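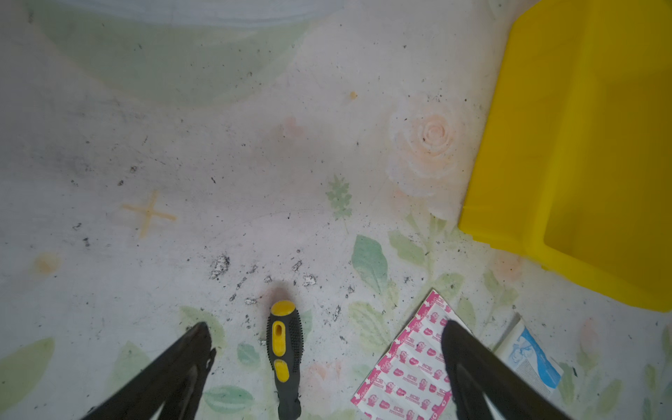 Where should the small stuff go when you clear out a work corner? Into one bin, all of it, and you sort later, sitting down, with something cold to drink.

I learned that from Lucienne Bailly, who taught the weekend tidying class I took in Rarnstead last November. I had signed up thinking we'd talk about closets. We spent the whole first morning on odds and ends: the screwdriver you put down for a second, the bandages that never made it back to the bathroom, the leaflet you're sure you'll read one day. Lucienne calls these the "floaters," and I've been calling them that ever since (my husband is very tired of the word).

Her rule is that you don't make decisions on your knees. You pick up, you drop it in the bin, you keep moving. I love this! I used to stop over every scrap of paper and lose half the afternoon, and now I can do a corner in 30 minutes if I leave my phone in the kitchen.

A bright bin helps, by the way. Mine was gray for years and I kept losing it in the garage, and it's embarrassing how often I walked right past it.
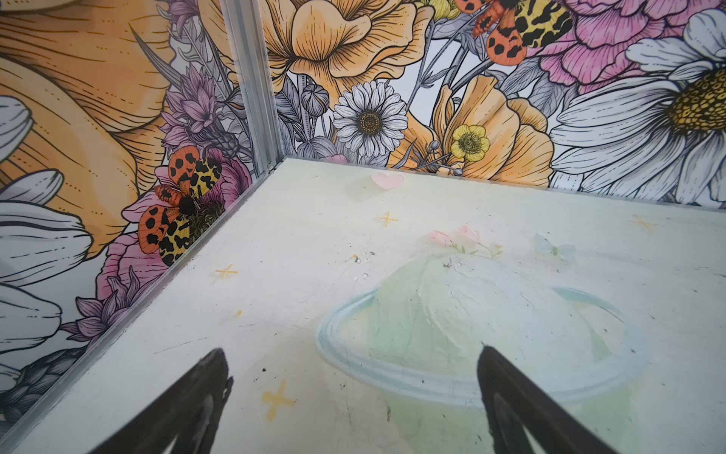

Once the floaters are gone you get to the grit, and this is where I get a little too happy. A patterned floor is sneaky about dirt. Flowers and butterflies and little hearts give your eye so much to look at that you can miss a whole patch of crumbs sitting beside them. So I go by hand. I sweep my palm over the surface, feel for anything scratchy, and then get the soft brush out.

Start at the back and pull toward yourself. I did it the other way for ages and just packed everything into the corners.

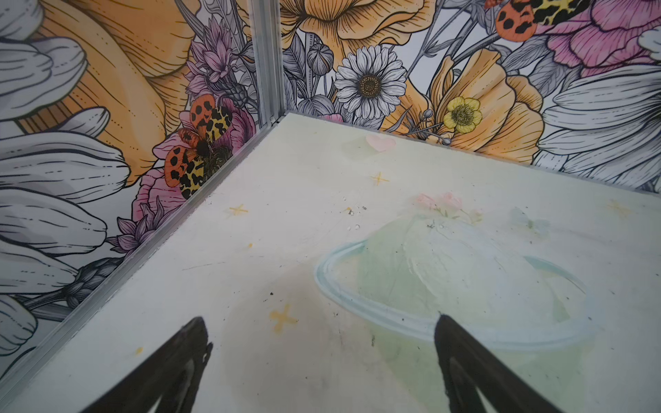

Metal edging needs its own pass, with a dry paintbrush run slowly along the seam. Lucienne uses an old two-inch one from her Gurnuvberg apartment, stiff as a broom by now, and I bought mine new and wish I hadn't, it sheds. Corner posts get the same brush, top to bottom, and then I go over the floor one more time.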